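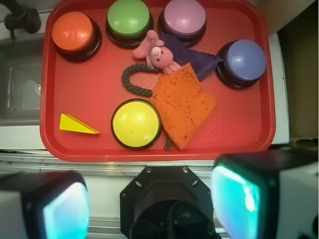 Projektbericht Plorkeo – Ein Spieltablett zum Drücken, Greifen und Sortieren

219 mal geteilt | 6 Kommentare

1. Wie wir zum Thema kamen

Im Modul »Spielmaterial und Wahrnehmung« sollten wir ein Angebot entwickeln, das auf einen einzigen Tisch passt und sich in kurzer Zeit auf- und abbauen lässt. Unsere erste Idee war eine Wand mit Fühlfeldern, die zweite ein Teppich. Beides war uns zu groß, und beim Teppich kam noch die Frage dazu, wie man ihn eigentlich wäscht. Gelandet sind wir beim Tablett, und ab da hat das Ganze richtig Fahrt aufgenommen!

Plorkeo ist ein Tablett, auf dem ganz verschiedene Dinge zusammen liegen: glatte und raue, harte und weiche, solche, die man drücken will, und solche, die man lieber knautscht. Gedacht ist es für Kinder im Kindergartenalter, einzeln oder zu zweit, mit einer erwachsenen Person daneben. Den Namen hat Greer Rutherford vorgeschlagen, er bedeutet nichts und klingt trotzdem nach Plastik und Wasser. Er blieb.

2. Das Material

Der Träger ist ein rotes Kunststofftablett mit abgerundeten Ecken. Wir haben lange über die Farbe gestritten, weil Rot den anderen Farben ganz schön Konkurrenz macht. Am Ende hat uns die Oberfläche überzeugt: Sie ist fein genoppt und damit selbst schon etwas zum Anfassen. Kinder fahren gern mit der flachen Hand darüber, bevor sie überhaupt nach einem Gegenstand greifen, und genau diesen Moment wollten wir haben.

Darauf kommen fünf große runde Druckknöpfe mit schwarzem Sockel und glänzender, gewölbter Kappe, in Orange, Grün, Rosa, Blau und Gelb. Das Blau geht ins Fliederfarbene und das Rosa auch ein bisschen, darauf kommen wir in Abschnitt 4 zurück.

Dazu gehören:
- ein kleines rosa Plüschschwein mit schlappen Beinen
- ein violettes Tuch
- ein orangefarbenes Netztuch
- ein dunkelgrünes geflochtenes Seil mit dicken Strängen
- ein flacher gelber Keil, von oben gesehen ein Dreieck

Unser Budget lag bei 200 Euro, und wir haben es nicht ausgeschöpft. Die Knöpfe kamen von Elarix, das Schwein stammt aus der Kiste unter Greers Bett. Ein Teil der Stoffe war bei Evel im Restekorb, da lohnt sich das Wühlen wirklich.

3. Anordnung

Wir haben zuerst sehr ordentlich gearbeitet. Knöpfe in einer Reihe, Tücher gefaltet, Seil aufgerollt. Das sah toll aus und war zum Spielen völlig ungeeignet! Die Kinder haben geschaut, gedrückt, noch einmal gedrückt und sind gegangen.

Danach haben wir die Knöpfe über das Tablett verteilt und die weichen Sachen dazwischengelegt. Das Schwein darf auf dem Rücken liegen, das Netztuch knüllt sich, wie es will, und das Seil verschwindet zum Teil darunter. Ein Seil, von dem man nur ein Stück sieht, ist eine Einladung zum Ziehen. Ein Tuch, das halb unter einem Tier liegt, wird sofort zur Bettdecke. Wir haben in der zweiten Runde so viele kleine Geschichten gehört, dass wir mit dem Mitschreiben kaum nachkamen (Favorit: Das Schwein wartet auf den Bus, der Keil ist der Bus).

Aufgebaut wird in der Küche der Werkstatt, direkt auf der weißen Arbeitsfläche neben der Spüle. Für den Tag selbst tragen wir das Tablett fertig bestückt in den Gruppenraum. Beim ersten Transport ist uns alles in eine Ecke gerutscht, seitdem gehen wir zu zweit.

4. Farben und ihre Tücken

Die Idee war, dass jeder weiche Gegenstand einen farblich passenden Knopf findet: Netztuch zu Orange, Seil zu Grün, Schwein zu Rosa, Keil zu Gelb. Das klappt bei den meisten Kindern auf Anhieb und macht ihnen sichtlich Spaß. Nur das violette Tuch hat keinen eindeutigen Partner. Die einen ordnen es dem blauen Knopf zu, die anderen dem rosafarbenen, und beide Gruppen können ihre Wahl prima begründen.

Wir wollten das Tuch zuerst austauschen. Frau Chaudhary, die das Modul betreut, riet uns, es drinzulassen und zu beobachten, was passiert. Zum Glück! Die längsten Gespräche zwischen den Kindern drehten sich um genau dieses Tuch. Ein Junge hat es schließlich mit beiden Knöpfen verbunden, als Brücke – das hätten wir uns nicht ausdenken können.

Auch die Kombination Seil und grüner Knopf ist übrigens nicht ideal, weil das Seil deutlich dunkler ist. Zwei Kinder meinten, das sei »Waldgrün« und gehöre nirgends hin.

5. Pflege und Aufräumen

Tablett und Knöpfe werden nach jeder Runde mit einem feuchten Tuch abgewischt, die Knöpfe bitte nie ins Spülbecken legen. Die Tücher und das Schwein kommen im Wäschenetz in die Maschine. Das Netztuch ist der Fusselfänger der Familie und sollte vorher ausgeschüttelt werden. Beim Seil reicht Handwäsche, es braucht aber lange zum Trocknen.

6. Was wir ändern würden

Für die nächste Fassung im Juni wünschen wir uns ein zweites Tier, denn um das Schwein gab es durchaus Streit. Außerdem fehlt etwas richtig Schweres, ein glatter Stein zum Beispiel. Und wir möchten ausprobieren, wie sich dieselben Dinge auf einem hellen, glatten Tablett bespielen lassen. Wer so eines übrig hat, schreibt uns gern in die Kommentare.

1.327 Aufrufe | Teilen | Kommentieren (6)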